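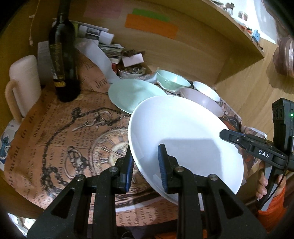

I have been meaning to sort out the plates since June, and I finally gave the job a whole evening, with the radio on and a pot of tea going. It took longer than I thought it would, as everything does in this house, but I enjoyed it so much that I'm writing it down before I forget where I put things.

We have never owned a matching set. My grandmother had one, all gold rims, and we were so afraid of it as children that we ate our toast over the sink. When I moved into the apartment on Govby Street I promised myself plain dishes that could be used for anything, and I have mostly kept to that. The white ones I bought first. The mint green and the pink crept in later, a bowl here and a plate there, and I love how they look together, like those chalky after-dinner candies (does anyone still make those?).

The big white plates are the hard ones. They're too wide for the cupboard by the stove, so for years they have lived on top of the cereal bowls, which means lifting down half the kitchen every time we have pasta. This time I measured the shelf properly, took out the middle board, and stood the plates on edge in a wire rack I found at Andton for 9 dollars. They fit with just enough room for my fingers. I was so pleased I called my sister to tell her, and she was very patient about it.

Then there was the table itself. I like to put down printed paper when I'm sorting, the brown kind with old newspaper lettering and pocket watches all over it. It saves the wood from scratches, and it makes even a dull chore feel a bit like a party. I get carried away and leave it down for weeks, and by then it has collected mugs, booklets and all the little bits and pieces that have no home. Those go in a small white dish. I've tried drawers, I've tried jars, and I always come back to the dish.

The pink bowls are now on the low shelf for breakfast and the green ones sit beside them. Next up is the stack of papers against the wall, along with the sticky notes, and I also owe the library a book.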